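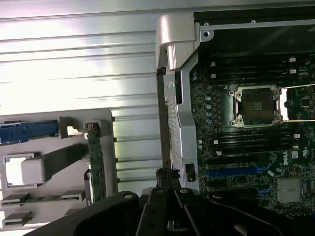 Liebe Ghazal, hier kommt der Zwischenstand zum Leseförderprojekt in Gestitz, Stand 6.6.22. Von den 1000 bewilligten Büchern sind 992 da, die letzten acht hängen noch beim Verlag (ich telefoniere denen hinterher!). Die Vorlesestunden laufen prima, nur donnerstags-müde Drittklässler gibt es leider an jedem Tag.

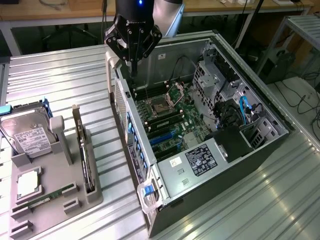

Sekar Kwok meinte dazu, die Gruppen seien zu groß und er würde sie lieber ab September teilen. Finde ich gut, kostet aber 300 Euro mehr Honorar.

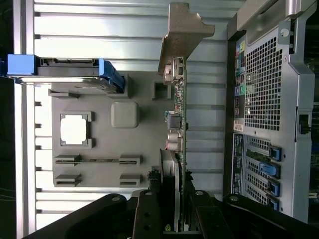
Die hätten wir noch aus dem Fahrtkostentopf, wenn du zustimmst. Abrechnung schicke ich nach, sobald der Beleg aus Mirari da ist.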